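Skiduno 4 is out today, and I'm the one who gets to tell you about it

FOR IMMEDIATE RELEASE
4 September 2023

I'm Maja Śliwiński, I look after product at Brikach, and our usual press person is on leave, so you've got me. Apologies in advance to any editors who like these things in the third person.

The short version: Skiduno 4, our planning and simulation software for two-armed robots, is available to download from this morning. If you already have a support plan you'll find it in your account. If you don't, there's a trial that runs for 52 days and has everything switched on.

Now the longer version, which I've been dying to write.

Most of the people who use Skiduno are trying to get a pair of arms to do something a person does without thinking. Pick up a clip. Turn it over. Pass it to the other hand the right way round. Version 3 could plan all of that, but it planned each arm on its own and then checked afterwards whether the two were going to bump into each other. If they were, it threw the plan away and had another go. You could sit there and watch it have another go for quite some time (I have, with a sandwich).

Version 4 plans both arms together from the start. Kornél Vass, who leads our planning team, rewrote that whole part over the winter and it's the bit I'm proudest of, even though I didn't write a line of it. On our internal test set, which is 1147 small-part tasks we've collected over the years, the new planner finds a usable first plan for 100 more of them than the old one did. The ones it still can't do are listed in the release notes by name. Kornél insisted on that and I think he's right.

"The old planner was polite," Kornél told me when I asked him for a quote. "Each arm waited for the other one to finish. I wanted them to be able to get out of each other's way while they're moving, and that meant starting again. I'm very happy to never open the old code again."

What else is in it? Quite a lot!

Grasp previews. Before anything moves you can step through the hand poses the software is considering and throw out the ones you don't fancy. You can also tell it why, in a drop-down, and it'll stop offering you ones like that for the same part. This was the most asked-for thing on the forum two years running.

Pale parts on pale tables. We had a lot of grumbles about this. A thin white part on a white surface gives a camera very little to go on beyond a bit of shading, and our pose estimator used to get the rotation wrong, particularly on round parts that look nearly the same from several sides. The new one looks for the features that break the symmetry (a gap, a tab, a notch) and tells you how sure it is. If it isn't sure, it says so and asks for another view. Morenike Briggs did the work here, and she has written it up properly in the docs, with all the settings she tried that made things worse.

Scene files you can read. They're plain text now. You can put them in version control and see what your colleague changed. Old scenes convert when you open them, and we keep a copy of the original next to the new one.

Start-up. It opens faster. I know that's dull, but it was driving me up the wall.

We had 17 sites running the beta, and I want to say a proper thank you to all of them for putting up with the week when undo didn't undo. One of them was Te Moana, who make fittings for small boats and have been with us since the first version. Lindsay Merrick runs their automation cell and sent me this:

"We do everything in simulation first now. I used to book the real cell for an afternoon just to find out whether an approach angle was daft. With the beta I found out at my desk, and then I found out the next four were daft too. The handover planning is much better. I'd still like a dark mode."

Noted, Lindsay. It's on the list for October, along with a plug-in for Bidon so that people who keep their part libraries there can pull them straight in. Vaughan Goodwin is building that one and would love to hear from anyone with a really messy library to test it on.

A few practical things. Skiduno 4 runs on the same machines as version 3, so you shouldn't need new kit. Licences carry over and the price hasn't changed. Teaching licences are still free, and they now include the two-arm planner, which they didn't before. Version 3 will get fixes for another year, so please don't feel rushed if you're halfway through a project.

We're doing a walk-through online for anyone who'd like to see the planner working on their own parts. Send us a part file through the contact form when you sign up and Kornél will try to get it in. He likes the awkward ones.

Press contact: me, Maja, through the media page on the Brikach site. I'm happy to chat, set up a call with Kornél or Morenike, or send a press licence if you'd like to try it yourself. 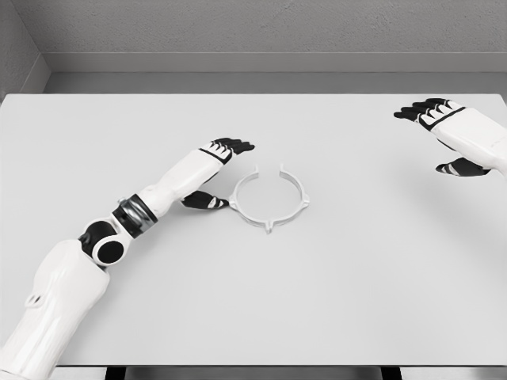 Can I plan a task in Skiduno 4 before I've bought any robots?

You can, and plenty of people do. The trial comes with a set of ready-made arms and hands, so you can load your part, set up a table and try the task in simulation. When you've chosen your hardware, swap in its model and run the planner again, as reach and joint limits will differ.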